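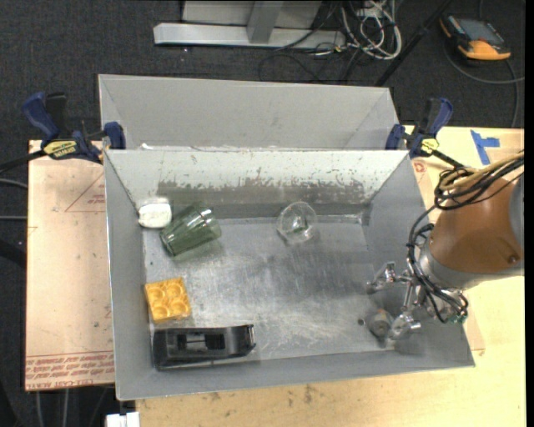 A green glass tumbler lying on its side in a metal bin.

Drinking glasses are the item Frøydis Granström is asked about most often. She has run incoming quality control at the Matubbar glass reprocessing plant for nine years, and the question usually comes from councils drafting a leaflet for households. Her answer is that tableware should be kept out of the bottle bank, though the reasons vary with the type of glass.

"Most cheap tumblers are soda-lime glass, the same family as a bottle," she says. "A few of those in a load would do very little harm. The trouble is that a person at the kerb cannot tell a soda-lime tumbler from one made of something else, and the leaflet has to work for everybody."

The something else falls into two main groups. Lead crystal raises the lead content of the finished container, which is limited by law. Heat-resistant glass, used for oven dishes and some cups, softens at a much higher temperature than bottle glass. It can pass through a furnace only partly melted and come out as a hard lump in the wall of a new jar.

"We call them inclusions," Granström says. "A jar with an inclusion can crack when it is filled hot, or weeks later on a shelf. The customer doesn't care what the lump was made of."

Matubbar takes in mixed bottles and jars from 114 collection points. Loads are tipped, screened, passed under magnets and then crushed. Pieces above 60 millimetres go back to the crusher. The remainder goes to the optical sorters, which were supplied by Bronomen and remove ceramic, stone and off-colour glass with short bursts of air.

Colour is a separate matter. Green glass owes its tint mainly to iron and chromium, and neither can be taken out once the glass is melted. A green furnace can accept a fair amount of amber or clear. A clear furnace has to be far stricter.

"People think of green as the dirty one," she says. "For us it is the forgiving one. I would sooner have a green load with some clear in it than the other way round."

Ceramics remain the largest cause of rejected loads. Zdzisław Głowacki, who keeps the plant's sampling records, puts the number of samples tested last year at 1,109. Each is washed, dried and picked over by hand on a light table before it is weighed. Granström will not give the rejection rate, which is covered by the contract with the plant's main buyer, Braluseo, but says that it fell after the sorters were recalibrated in March.

She is less certain about the benefit of further leaflets. "We sent out a very clear one. It had a cup on it with a line through the cup. The following Saturday we had a whole tea set."

What she would like instead is a separate outlet for tableware. Intact glasses can be given away or sold second-hand. Broken ones should be wrapped and put in general rubbish, unless the local tip has a rubble skip that accepts them, in which case they end up as fill under roads and paving.

A trial of this kind is planned with 400 households, run by Carolina Coelho at the waste contractor Ikent. Granström's part is limited to testing what still arrives in the bottle stream from those streets. The sampling method has been agreed and the first loads will be kept apart in bay two.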